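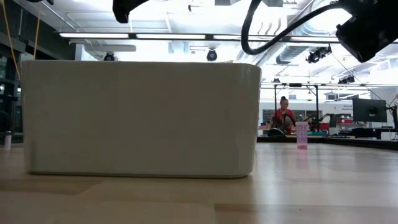

Kisley has asked whether the two-arm bench can be ordered without the overhead framing, and would like to see it handling light containers before a decision is made.

The Lencho bench service from Midell is offered on hire for periods of 2 or 3 months. The gallery is intended for departments considering an order from October.

A large white bin on the near table, with a translucent pink cup standing to its right. A black gripper housing hangs into the top of the frame.
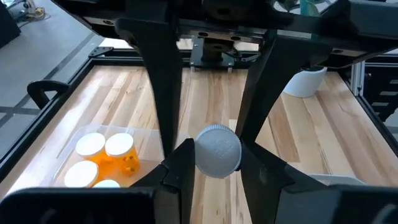 Grineck Office, Equipment Reviewer
June 2019

A ribbed cap is held between two fingers, one at each side. The review considered grip on small round parts, and the fingers supplied as standard were found suitable for such work. 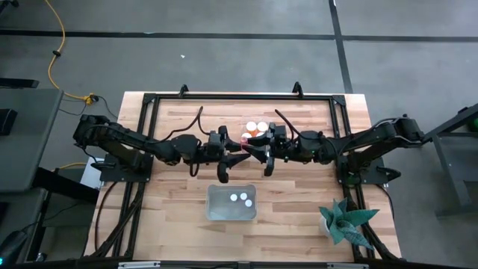
Hire includes both arms, their mounting plates and an introductory visit. The monthly charge is £1,184, with a deposit of £600 payable when the order is placed.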